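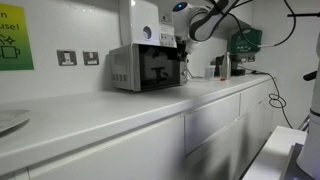 Tarkness Clulleo teaching kit, two months in
Review by Kirstin Swanson
29th April

Short version: good kit, fiddly software, buy it if you've got patience. Long version below, typed on a train so bear with me.

What you get. A leader arm you hold, a pair of foot pedals, the recording software, a power brick that weighs more than the arm. You move the leader, your own robot copies. Or unclip the leader and push the real arm about by hand, if yours allows it. Mine does. 4,000 pounds with the three-year cover, bit less without.

Setup. An afternoon. The guide says an hour, no chance. Joint matching was fine, pedals weren't found until I swapped USB ports, then never a problem again.

Remote control first. Lovely for big moves. Lag is there but you stop noticing by the second day. We do kitchen jobs mostly, microwave doors, buttons, plates on and off a worktop. Doors are the real test. You can't feel the catch through the leader, so you pull too hard, whole thing jerks and that goes into the recording. Force feedback is a paid extra on this one. Annoying. Without it I'd say practise the pull 14 or 15 times before you save any.

Small round controls are worse. Depth is hard to judge from where you're sat. Stand up, move round, stand nearer. Sounds daft, helped more than any setting.

Hand guiding. Much better for doors. You feel it give. Slower though, and your arm ends up in the camera view, so those takes want trimming or a second pass. Wrist gets heavy after lunch. I do the awkward last bit this way and everthing else on the leader.

Software. Records fine. Naming takes is horrible, it resets to "take 1" each time you shut the lid. Playback at half speed is brilliant. Deleted 17 by accident because the bin sits right next to save. I've 431 saved now and no decent way to search them, Odisbridge were promising tags in December and I've not seen any.

Cables. Too short on the pedals, too long on the leader. Buy clips.

Compared with the Costache one I had on loan: Costache has the nicer grip and quieter motors, but the pedals are rubbish and it dropped connection twice in a mornng. This hasn't dropped once.

Support answered same day, both times. Real person.

Four out of five. Would be higher with feedback in the box and that delete button moved somewhere sensible.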